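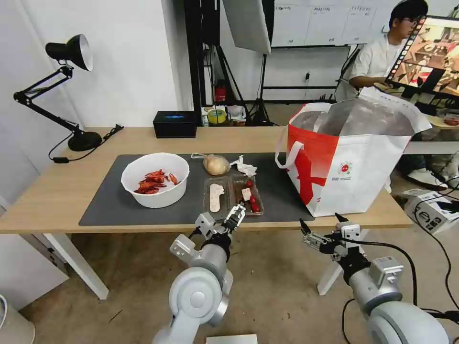

Residential Property Management I
Unit 5 – Security Deposits and the Move-Out Account
Instructor: Pauline Yeoman

Reading before class: the Goodall lease packet, deposit clause and both addenda. Bring a calculator.

1. What a deposit is

A security deposit is money held by the manager against future claims under the lease. Until a claim is made and documented, it belongs to the tenant. It is a liability on the books and should never appear as income in the month it is received.

Three other charges are often confused with it. Prepaid rent is applied to a stated month. A nonrefundable fee is earned on receipt, where state law allows such fees at all. A pet deposit is treated as a deposit if the lease calls it one, even if the owner thinks of it as a fee. Go by the lease wording.

2. Holding the money

Most states require that deposits be kept apart from operating funds. Some require a separate bank account, some require notice to the tenant naming the bank, and a few require interest. Look up the rule for the state where the property sits. The location of the management office has no bearing on it.

Terms to know: trust account, commingling, conversion, three-way reconciliation.

The three-way reconciliation compares the bank balance (adjusted for outstanding items), the trust account book balance, and the total of the individual tenant ledgers. All three must agree. A difference of 2 dollars is still a difference and has to be traced.

3. Condition records

A deduction is only as good as the record behind it. The move-in report and the move-out report should use the same form, in the same room order, with the same terms. "Fair" on one and "some wear" on the other cannot be compared.
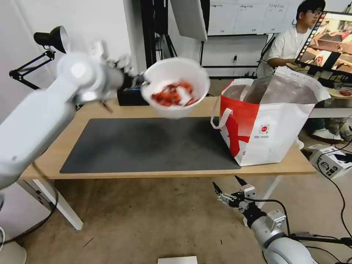
Both reports should be dated and signed by the person who did the inspection. If the tenant declines to sign, write that on the form and send a copy anyway.

4. Wear and damage

Ordinary wear is the decline that comes from normal use over time: faded paint, carpet worn flat in a hallway, loose door handles. Damage comes from neglect, accident or misuse: burns, broken glass, holes in doors. The line is argued case by case, and length of tenancy matters.

Where an item is damaged, charge for its remaining life only. Many managers use straight-line depreciation.

Worked problem – Greltlow Court, unit 18
Carpet cost when new: $4000
Expected life: 5 years
Age at move-out: 2 years
Remaining life: 3 years
Maximum charge if the whole carpet must be replaced: 4000 x 3/5 = $2400

If only one bedroom is damaged and can be replaced separately, start from the cost of that room.

5. The itemized statement

List each deduction on its own line with the room, the item, the work done and the amount. Attach invoices. "Cleaning and repairs" as a single line will not hold up in most small claims courts. Send the statement to the forwarding address, or to the last known address if none was given, within the state deadline – in many states a late statement forfeits the right to keep any part of the deposit.

For next class

Read the Lolen and Miveck ledgers in the course folder. One of them does not reconcile. Find the entry, state which of the three balances is wrong, and write the correcting entry.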